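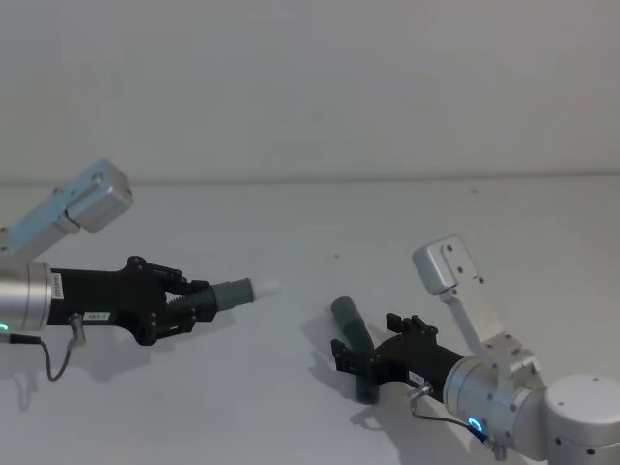 Si-eun Geum

Fettabscheider (gewerbliche Küche)

Ein Fettabscheider ist eine Anlage der Grundstücksentwässerung, die Öle und Fette pflanzlichen oder tierischen Ursprungs aus dem Schmutzwasser gewerblicher Küchen zurückhält. Das Verfahren beruht auf der Schwerkraft: Fette sind leichter als Wasser und steigen bei geringer Fließgeschwindigkeit auf, Sinkstoffe setzen sich am Boden ab.

Aufbau

Die Anlage besteht aus Zulauf, Schlammfang, Abscheideraum und Ablauf. Der Schlammfang ist dem Abscheideraum vorgeschaltet oder mit ihm in einem Behälter zusammengefasst. Ein getauchter Ablauf verhindert, dass die Fettschicht in die Kanalisation übertritt. Behälter werden aus Edelstahl, Polyethylen oder Beton gefertigt. Erdeinbau ist ebenso üblich wie freie Aufstellung in einem frostfreien, belüfteten Raum.

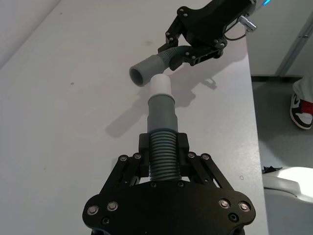 Text: Si-eun Geum | Stand: 23. September

Bemessung

Maßgeblich ist die Nenngröße (NS), die dem zulässigen Abfluss in Litern pro Sekunde entspricht. In die Berechnung gehen Schmutzwasserabfluss, Temperatur, Dichte der Fette und der Einsatz von Spülmitteln ein. Bei NS 2 ergibt sich mit dem üblichen Ansatz ein Schlammfang von 200 Litern. Das Modell Plirkton von Betancur, ein Kompaktgerät dieser Nenngröße, hat einen Gesamtinhalt von 388 Litern; die Baureihe Tumach reicht bis 1000 Liter.

Betrieb und Entsorgung

Schlammfang und Abscheider werden regelmäßig vollständig entleert, gereinigt und wieder mit Wasser gefüllt. Ohne Wiederbefüllung ist die Abscheidewirkung nicht gegeben. Bei Anlagen mit Direktabsaugung verbindet ein fest verlegtes Rohr den Behälter mit einem Anschluss an der Gebäudeaußenwand – der Deckel bleibt während der Absaugung geschlossen, was die Geruchsbelastung verringert. 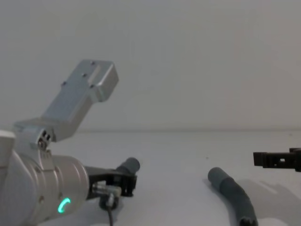 Die Entleerungen sind im Betriebstagebuch zu vermerken, ebenso Wartungen und festgestellte Mängel. Zur Wartung gehören die Kontrolle der Innenwände und der Beschichtung, die Prüfung der Dichtungen sowie die Reinigung des Probenahmeschachts. Enzymatische oder bakterielle Zusätze zur sogenannten Selbstreinigung gelten als problematisch, weil gelöste Fette den Abscheider passieren und sich in nachfolgenden Leitungen erneut ablagern können.

Siehe auch: Stärkeabscheider, Hebeanlage, Rückstauebene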